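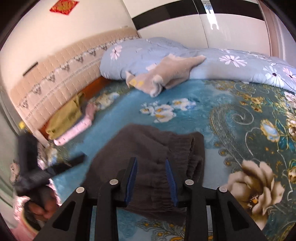
Folding on the Bed: a talk on doing the laundry in a small home
Speaker notes, Zlata Demchenko
Fostbridge Community Hall, Tuesday evening session

Start on time even if people are still finding chairs. Say hello, say where the toilets are, remind them the kettle is on until nine.

Opening

Ask who folds at a table. Wait for hands. Ask who folds on the bed. Usually more hands. Say that tonight is for the second group.

I have lived in 70 square metres with four other people and I have never owned a folding table. The bed is flat, it's at a fair height, and the clothes are going into the bedroom anyway. Most advice on laundry assumes a separate room with a counter. Skip the story about the laundromat unless Dennis Hebden asks for it.

Before you tip the basket out

Make the bed first. Pull the blanket flat right to the corners. If you have a plush one, like many of us do, smooth it in one direction so cloth doesn't drag on it. A busy pattern hides small things. On paisley or big flowers you will lose a sock in plain view, so run your hand over the whole bed at the end.

Roll the comforter and push it up against the wall at the far end. Don't fold it into a square, it takes up too much of the bed and falls over. (Do the roll with the one I brought. Ask Hanna Palamarchuk to hold the other end.)

Sorting

Sort by where it goes, and leave colour for the washing machine. My order:

Large soft things in front of you, one at a time. Pants, sweatshirts, anything thick.
Light garments along the side, up near the headboard. They can overlap a bit, it does them no harm.
Pillowcases beyond those.
Cloths and odd pieces on top of the rolled comforter until you know what they are.

Pause here. Somebody will ask about socks. Answer: last, all together, sitting down.

Folding pants with an elastic waist

This is the part people write to me about. Elastic gathers, and the gathered end comes out thicker than the rest. The pile leans and then it slides.

1. Lay them flat, front side up. Pull the legs straight, leave the waist alone.
2. Bring one leg over the other.
3. Fold the crotch point in so the long edge is straight.
4. Fold from the ankle up towards the waist, in half, then in half again.
5. Put the elastic end to the right. Put the next pair down with its elastic to the left. The pile stays level.

Demonstrate slowly with the grey pair, then once at normal speed. A rough rectangle is good enough. Wrinkles in soft cloth will drop out in the drawer or they won't, and either way you'll be wearing it on the couch.

Sweatshirts: sleeves across the back, hood down into the middle, fold in half. Same rule about the thick end.

Labels and tags

Check tags while the item is in your hands. If a tag is scratchy, cut the stitches with a seam ripper and don't use scissors near the cloth. I keep the ripper in the bedside drawer. Bohdan Kravchuk cut a hole in a good towel doing it the other way and has given me permission to mention it.

Keeping up

I do one basket a day in winter and two on the weekend in summer. Taras Karpenko saves his for Tuesday and does it all during the hockey. Both work. What doesn't work in my house is leaving piles on the bed past supper, as they end up on the chair and then on the floor.

If there is no time to put things away, stack the finished piles back in the basket in drawer order, bottom drawer first.

Questions I usually get

Ironing pillowcases: I don't.
Fitted sheets: second session, in May. Don't get drawn into it tonight.
Plush blankets: cool wash, low heat or the line, no softener. Shake it outside first.
Fabric that still feels damp: hang it over the door, don't fold it.

Close

Hand around the sign-up sheet for the May session. Anyone who wants to practise can stay and use the basket on the stage. Thank the Romaniuk Street group for the loan of the bed. It has to be stripped and the frame taken apart before ten, so I need two people with an Allen key.

Related talks
Mending a Torn Cuff by Hand
Fitted Sheets and Other Arguments
Drying Clothes Indoors Through a Wet Winter
Sharing One Closet: notes from the Stastenach evening

Contact the Fostbridge talks desk | Copyright Fostbridge Community Hall | Back to top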